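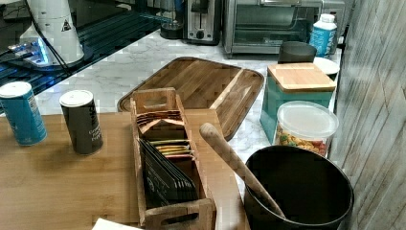 Praltavano 两指夹爪试用三周:厨房台面上的表现

先说配置。夹爪是 Praltavano 的两指平行款,装在 Skodport 的六轴桌面臂上,控制器用 Olteck 的小盒子,腕部相机沿用原来那台。对比对象是我们之前一直在用的 Cabral 夹爪,同一条臂,同一套程序,只换末端。两只夹爪都是自己花钱买的,厂家没有参与。

测试放在厨房台面上做,东西不挪走,平时怎么摆就怎么摆。桌面工位上的方块和圆柱谁都能夹,看不出差别。台面上有高有矮,有透明的有反光的,旁边还有锅和托盘挡路,这种环境才能看出夹爪的外形合不合适。

安装

法兰孔位是对的,螺丝附了一套,长度够。线从侧面出,接头是直的,腕关节转到底时会顶到臂身,后来自己换了弯头。Cabral 的线从后面走,没有这个问题。Olteck 控制器认夹爪需要先刷一次固件,说明书里这一步写在附录,第一次装的人容易漏。刷完以后重启,开合行程自动标定,没有再出过错。

抓取

三周里两只夹爪各跑了 1,246 次抓取。Praltavano 成功 1,063 次,Cabral 少一些,差距主要出在小件上。成功的标准是夹起、移到目标位置、放下后不倒,中间滑了但没掉的也算成功。

直立的调料罐最省事。罐身是圆柱,指面中间有一道浅槽,夹住以后不打转。两个罐子并排放的时候,手指能从中间插进去,Cabral 的手指厚,经常先把旁边那个碰歪。盖子颜色浅,相机定位也稳。

茶包要难得多。茶包竖着插在木盒的格子里,一包挨一包,要从上面伸进去夹一包出来。Praltavano 的指尖薄,进得去,但一次带出两包的情况不少。把夹持力调到最低档会好一点,代价是偶尔在半路掉下来。铝箔面的茶包会反光,深度图上有空洞,这时候夹爪再好也没用,要靠换角度重拍。颜色深的那种茶包边缘不清楚,程序有时把两包看成一包。

木盒两端有开孔的提手,可以伸一根手指进去,合上以后提起来。空盒没有问题,装满以后单臂提一端会倾斜,这不是夹爪的错,换双臂或者改成推更合理。

靠在锅里的木勺,勺柄是斜的。Praltavano 夹斜柄时接触面只有一条线,抬起来以后勺子会慢慢往下转。我在指面上贴了一层硅胶垫才压住。Cabral 出厂就带软垫,这一项它赢。

带盖的透明塑料罐,两只夹爪都不太行。开口行程不够大,只能夹盖沿,盖子松的话就只提起一个盖子。要经常拿这类容器的,建议直接看大行程的型号。

砧板和托盘没有列入抓取项目,只当障碍物用。带高边的托盘对避障要求高一点,手腕压低时要留余量。

控制器

Olteck 的界面很朴素,力、速度、位置三个参数,改完即时生效。力的刻度是档位,没有给出换算成牛顿的表,想写进论文的话得自己拿测力计标。通信断过 3 次,都发生在臂高速运动的时候,换成带屏蔽的线之后没有再断。断线后夹爪保持原位不松开,这个设计我认可。

噪音和发热

开合声比 Cabral 小,晚上在家里跑也能接受。连续抓 300 次以后外壳温热,手可以一直放着,没有触发过热保护。

缺点汇总

直出接头,不好走线。
出厂指面太硬,夹斜的细柄需要自己贴垫。
行程偏小,大罐子夹不住。
固件步骤写得太靠后。
备用指尖要单独买,到货等了两周。

适合谁

东西以小件、薄件、圆罐为主的,选 Praltavano。工具类、带柄的东西多,或者不想自己动手改指面的,Cabral 更省心。已经在用 Skodport 臂的,两只都能直接装,程序改动只有末端长度和负载两处。

我这边目前的做法是 Praltavano 常驻,指面保留硅胶垫。贴了垫以后插茶包格子会紧一些,所以只贴了指腹的下半段,指尖留着原样。垫子用的是普通的一毫米硅胶片,双面胶固定,贴之前指面用酒精擦一遍,大概每周换一次。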